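(Rukberg) — The Rukberg Rams dropped their home opener to the Tapsell Tides by a score of 100-88 in front of a crowd of 222 at the Prandero Center, and the club would like its supporters to hear it from the club first: the final margin flatters the home side.

Rukberg trailed by 19 at the half. The late run that made the score look decent came mostly against Tapsell's bench, and the coaching staff is not treating it as a sign of better things.

"People will say we showed heart in the fourth," said head coach Noeline Brunton. "Maybe. I saw a team that let the same girl shoot the same corner three all night. I'd like to see some heart in the first quarter before I get excited."

Guard Trudy Tuhiwai led the Rams with 31 points, though she needed 29 shots to get there. She was also charged with seven turnovers.

The club spent the summer promoting the new Iso offense, which was meant to give its best scorers more room. So far it has mostly given them more dribbling. Brunton said she will keep it in place through November and then decide whether it is worth the trouble.

"I was told it would take time," Tuhiwai said. "I was told that about the last one too."

Season ticket sales stand at 183. The Prandero Center seats 3728, so good seats remain for every date on the schedule, and the club sees little point in urging fans to hurry.
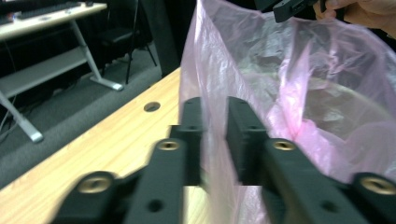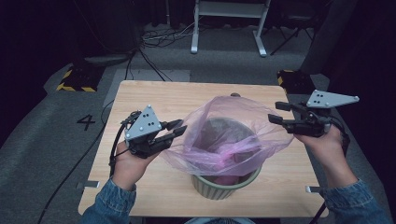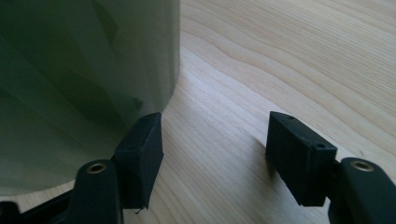
Next Game

The Rams visit Tapsell for the return game, with tip-off at 7:30 p.m. Reserve forward minutes are still up for grabs. Radio coverage has been promised, as it was last season, and the club will confirm it when there is a station to name.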